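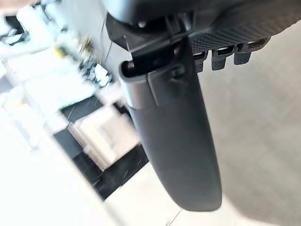
Black mat beside the white top, near the sink.

Kitchen corner, September 18, 2024. I promised to some of you that I will write about the new sink and how we wash up now, so this is a small thread.

First, the mat. It is black, and every scratch shows on it. My friend Unnur Thorlacius says a pale one hides more. Maybe she is right, but I like the dark one next to so much white.

Then the sink. I wanted two basins for many years. In my old apartment I had one small bowl, and the dirty cups were always sitting on top of the clean ones.

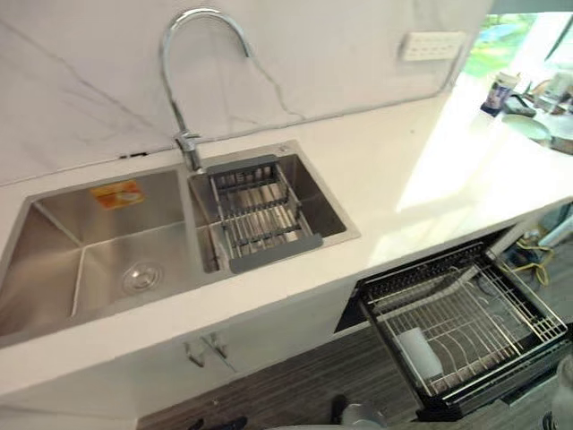 Big basin left, small basin right, and the window giving all the light.

The orange sticker is still on the back wall of the big basin. Fletcher Lowther asks me every visit when I will peel it. I tried with a fingernail and stopped. If you know a way without scratching the steel, please write me.

The basket with the steel bars goes across the small basin, front to back. Its gray ends rest on the rim. I paid 33 for it at Piątek, and I looked at it for two weeks before I decided — I am slow with such purchases.

How I do it: wash on the left, rinse, put in the basket on the right. The water goes down directly and the counter stays free for cooking. 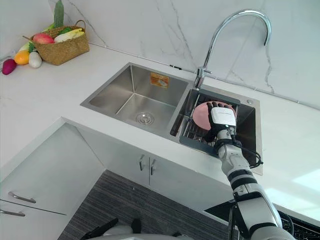
Plates I stand on their side between the bars. Bowls are more difficult, they like to fall over, so I put them last and lean them on something heavy.

The tall faucet I was afraid of, I thought it would splash everywhere. With low pressure it is fine. With full pressure you will wash also your sweater.

One question for people with marble behind the sink. Do you wipe it every evening? I do it every 3 days, with a soft cloth and plain water, and I don't know if this is enough.

Next time I will write about the corner of the counter, where I still cannot decide what should stand. Good night to all.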